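# The house at Oltlow, room by room
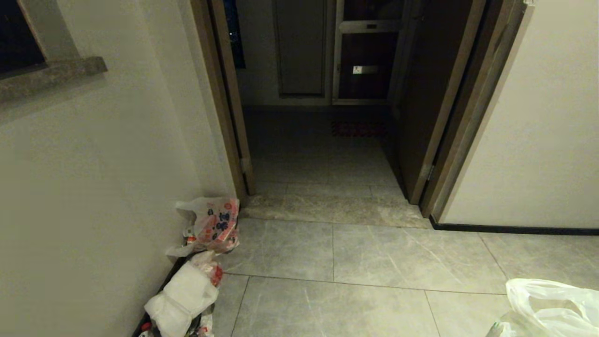 Noreen Kazmi had lived in three flats before she bought the house at Oltlow, and she will tell you (over a very generous pot of tea) that it was the inside doors that won her over. "I walked in one Wednesday, after dark, and I just wanted to touch all the woodwork," she says, laughing. The brown doors and their casings were the one thing she refused to let anybody paint, although the walls round them went white almost straight away. "My brother-in-law Atif wanted the lot done white, doors and all, and we had quite the row about it!" She kept the grey speckled windowsill too, and she likes it bare, with no pots or frames on it, so that she can lean there in the evening with the lamp low.

The little red mat on the tiles beyond the doorway is a sorer subject. "I've changed my mind about that mat up to 24 times," she admits. "It's too small, everyone says so, and I do love it."

What's next, then? A new lamp for the back, she thinks, and perhaps a bench if she can find a narrow one. "Atif has offered to build it. I've told him he can, so long as he leaves it brown."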